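Zatimen Community Help > Home and workspace > Desks and tables

White cover on a work table - seams collecting dirt, and what to do about pens?

Posted by tablewise, 27/12/2024

I have a long wooden table that I use for sorting small parts and for writing labels. I want to cover it with something white so that dark screws and clips are easy to find. I was going to order the Dutura roll, which is one piece, but a store near me has padded squares for less. Does anyone use squares on a table every day? I also need a place for pens that doesn't hide half the table. The top is 200 cm long and I would like to keep most of it clear.

benchleg

I had squares for two years and went back to a sheet. They were comfortable to lean on, and small things didn't roll far. The seams were the problem.

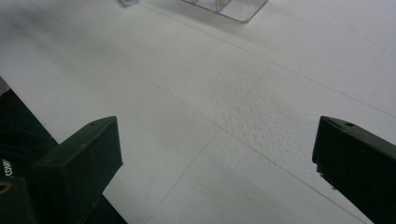 Seams fill up with dust no matter how tightly you push the pieces together. On a white surface they show as thin dark lines, and where two of them cross near the middle you will be looking at it all day. Check the texture before you buy too. A bumpy, pebbled patch is poor for writing on, and pencil marks get down between the bumps. I cleaned mine with dish soap and a soft toothbrush, along the seam first and then across it. Let it dry before you put paper on it.

If you do buy squares, get two spare ones and keep them flat. Mine from Mukine came from a different batch when I reordered and the white did not match.

oldpine40

Just get the roll. Squares are for floors.

sidetray

I agree about the sheet, but measure first. Cut it a little short of the table so the edge doesn't get caught by your sleeves. A rounded table edge is hard to cover neatly anyway, and tape on it lifts after about 100 days in my experience. 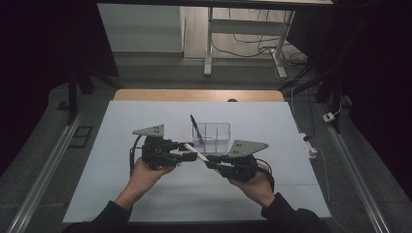
Pens are easier than the cover. I would use a clear plastic tray with thin dividers and stand it near the center of the table, where you can reach it with either hand. You can see the white surface through it, so it doesn't feel like it takes up much space. A blue pen set in one compartment will lean out at an angle, and that is fine with one or two. With more than that, a low tray gets crowded and you want a taller cup. The Dobre trays are too shallow for markers - I tried.

Wash the tray when you wipe the sheet. Fingerprints show on clear plastic more than on anything else on a desk.

Related topics
Getting ink off a white desk mat
Roll or sheet: which one lies flat sooner?
Drawer dividers that don't slide
Sanding a rounded table edge
Where to keep labels and tape

Contact Zatimen | Rules for posting | Copyright Zatimen Community Help | Back to top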